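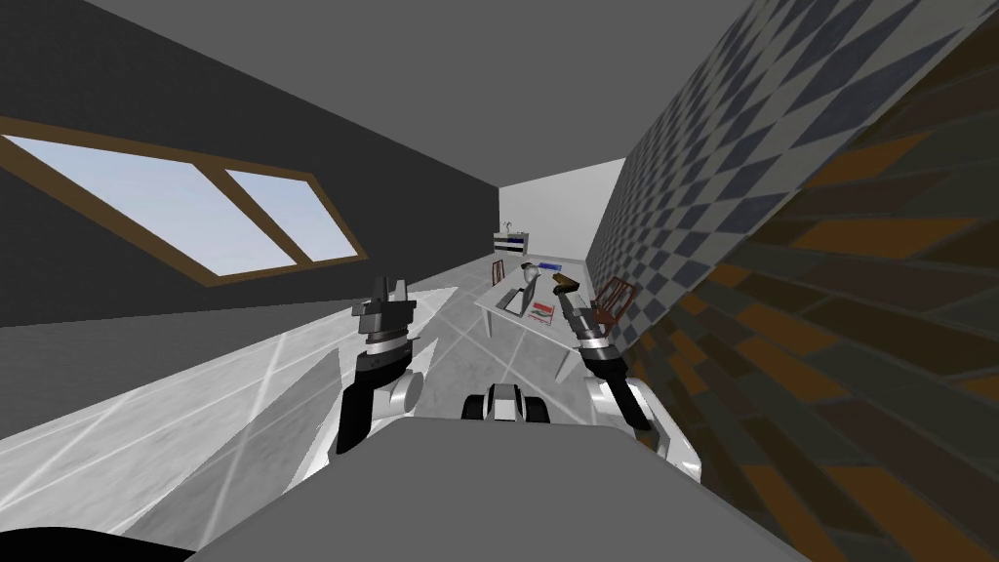 Morkier: a two-armed table clearer, built in a shared workshop
Final project report, Harnstead College
Submitted September 3, 2026

1. What we set out to do

The proposal promised a robot that would clear a table in an ordinary home. The marker's note on the proposal said "ambitious", which we took as praise and have since looked up. Our revised aim, agreed in January, was a robot that could pick up one object from a table with either arm and put it down somewhere else on purpose.

The robot is called Morkier. It has two arms, a parallel gripper on each, and a small sensor head. The body is a large slab because a large slab was what we could cut.

2. Where it was built

All the physical work took place in the Sondodley shared workshop. The building dates from 1918 and the wiring gives the impression of having been consulted at the time. Our bench was on the upper floor, beside the bandsaw, and we had a locker at the foot of the stairs. Morkier did not fit in the locker. It lived under the bench with a dust sheet over it and was twice mistaken for a dehumidifier.

Bench hire came out of the project budget, along with 40 pounds for fixings, most of which went on the wrong fixings. The arm motors came second-hand from Vakulenko Surplus, listed as "matched". They were the same colour.

3. The simulation

Workshop hours being what they are, we wrote most of the control code at home against a simulated version of the robot. The model stands in a furnished room with a table, chairs and a tiled floor. The wall finishes were chosen late at night, and the group stands by them. A checkerboard of diamonds down one side did at least give the vision code something to chew on. For a while it chewed on nothing else, and reported the wall as an object within reach.

The test itself is simple. Several items are placed on the table, the planner picks a target, and one arm moves out over the tabletop and lines up its gripper. The other arm holds position with its gripper open and keeps out of the way. Getting it to keep out of the way took longer than the reaching did.

We view most runs from the head, so what we see on screen is what the robot has to work with. That includes its own arms, which take up a good deal of the view. Early versions of the code tried to pick these up.

4. Building the real one

The shoulders went on first. We printed the housings, found that the holes did not line up with the body, drilled new holes in the body, and then found we had been holding the drawing upside down. The original holes remain and are described in the parts list as ventilation.

Each wrist was assembled and taken apart again at least once. The gripper fingers started out as bare printed plastic, and a mug will slide out of bare printed plastic with real dignity. Strips of bicycle inner tube glued to the inside faces cured this. They also made the robot smell like a bicycle shop, and we have not costed that.

The head was meant to pan and tilt. It tilts.

5. Results

In simulation the right arm reaches its target reliably when the object is on its own side of the table. Long thin objects are harder than square ones, since the gripper has to choose an angle and commit to it, and commitment is not a strength of the planner.

On the bench, the best session gave us six clean lifts in a row with a sponge. The seventh object was a mug and is not included in the results. The left arm runs slower than the right, and about half the delay is friction in the second-hand gearbox. We don't know what the other half is.

6. What we would change

Buy new motors, or fewer. Measure the simulated table against the real bench before tuning anything: ours differed in height, and the first transferred reach went confidently into the edge of the worktop. Label both ends of every cable, including the obvious ones.

We would also book a bench further from the bandsaw. Sawdust in the left elbow was found during the final strip-down and may account for some of section 5. The parts list and wiring notes are in the appendix, and the robot is still under the bench until the hire runs out.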